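Hardwax Oil on the Desk, Second Attempt

October 19, 2026

The first finish on this desk failed in a predictable way. I put down a water-based polyurethane last winter, sanded too fine beforehand, and had rings under every coffee cup by spring. The film was intact in most places. It had simply let go of the wood wherever heat and moisture got under it, and a film finish can't be patched without the patch showing.

So the poly came off and a hardwax oil went on. These are my notes on the second attempt, mostly so I can repeat it on the shelves.

Stripping. I used a card scraper for nearly all of it. A sander would have been faster, but polyurethane clogs discs and I didn't want to breathe it. The scraper needs a fresh burr more often than you'd expect, and I stopped to turn a new one whenever the shavings became dust. Two evenings for the top. The underside still has its old finish and will keep it.

Sanding. 80, then 120, then 150, and stop. This is where I went wrong the first time. I had gone to 320 because the surface felt better under the hand, and a surface that smooth gives the finish less to hold on to. With an oil there's a second problem: fine grits burnish the wood and it takes up less product, often unevenly. The can says to stop at 150. Dexter Strickland, who refinishes stair treads for a living and has no patience for hobbyists, told me the same thing a year ago and I ignored him.

Between grits I vacuumed, then wiped with a cloth barely damp with water. The water raises the grain a little, and the next grit knocks it back. After 150 I did one last water pass, let it dry overnight, and took off the raised fibers by hand with a worn piece of the same paper. Skipping that step leaves a surface that feels fuzzy after the first coat.

Application. I used the Vostari clear satin, which a shop in Cunovau had on the shelf. I worked in sections the width of my arm, spreading a very small amount with a white pad, giving it the time stated on the can, and buffing off everything that would come off. Most complaints about sticky hardwax oil come down to leaving too much on the surface. If the cloth drags, there is still excess. I keep going until it slides.

Two coats, a day apart. I considered a third and decided against it. The second coat barely absorbed at all.

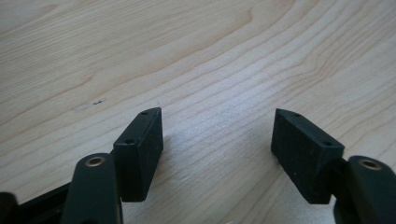
The pale top, with the grain running diagonally. Small dark mark left of center.

Pale wood is less forgiving than dark wood in one respect: oil ambers it. The clear version warms the color slightly, and the test board shows a distinct line where I had masked it. There are versions with a little white pigment that cancel this out. Latrice Ridgeway used one on her kitchen counter in Pultau and the result is close to raw wood, though she had to stir the can constantly to keep the pigment from settling. I prefer the warmer tone and did not want another variable.

Curing. Dry to the touch is not cured. I kept liquids off it for 13 days and used a tray for coffee during that time. A cloth laid flat on a fresh oil finish can leave a texture, so the desk mat stayed off as well.

Rags. Spread them flat outdoors until they are stiff, or soak them in water and seal them in a metal can. Oil-soaked cloth in a pile generates heat as it cures and can ignite without any outside source. I used the metal can.

Maintenance. No vinegar, no all-purpose spray. A damp cloth handles nearly everything. When an area starts to look dull, scuff it lightly with a gray pad and rub in a few drops of oil – the repair blends because there is no film edge to hide. That is the whole reason for switching.

The shelves are next, probably in December. They are the same Okonkwo kit boards as the monitor stand and came prefinished with something I haven't identified. Denatured alcohol did not soften it. I'll try a scraper on the back edge first.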